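Jilholm Motor Company
About us

Jilholm sells and services used electric and hybrid cars from a single site at Moriarty Road. We are an independent dealer and have no tie to any manufacturer.
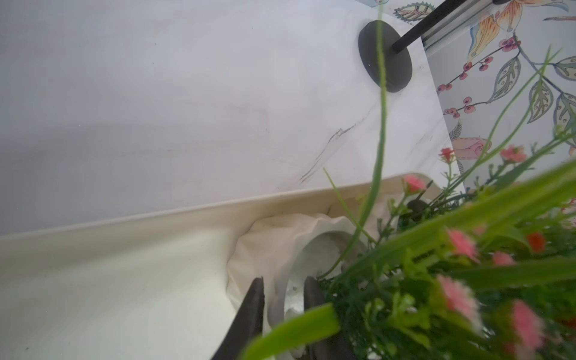
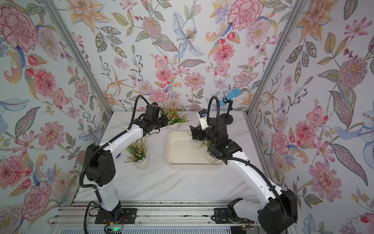 WHO WE ARE

The business was started by Ladan Kazemi and Svetozár Čierny, who met while working in the service department of a large franchised dealer. Ladan looks after buying and sales. Svetozár runs the workshop and signs off every car before it goes on the forecourt.

We began with 2 ramps and a rented yard, selling mostly small petrol hatchbacks. The first electric car came to us as a part exchange. We kept it as a courtesy car for a winter, and so many customers asked to buy it that we started looking for more. Petrol and diesel cars now come in only as part exchanges and go straight to trade.

What we sell

Most of our stock is between three and six years old. We buy from lease companies and private owners, and we sold 286 cars last year. Each one is sold with a printed battery health report, two keys, a charging cable and the full service record where we have it. If part of the record is missing, the advert says so.

We do not charge an admin fee. The price on the windscreen is the price on the invoice.

The workshop

There are 6 technicians, all qualified to work on high-voltage systems. They look after cars we have sold and cars bought elsewhere. Servicing, MOT preparation, brakes, tyres, air conditioning and battery diagnostics are all done on site. Bodywork goes to Kalik, two doors down - we have used them since we opened.

Bookings and parts orders run through Brivix, so you will get a text when your car is ready and can approve extra work from your phone. If you would prefer a call, tell the front desk when you book.

Warranty and finance

Every retail car has a six-month warranty covering parts and labour. It can be extended to two years at the time of sale. Finance is available through a small panel of lenders and we are paid a commission, which we will disclose if you ask.

Visiting us

Test drives are by appointment. Please bring your driving licence. There are two chargers by the front gate, free for customers to use while they are here.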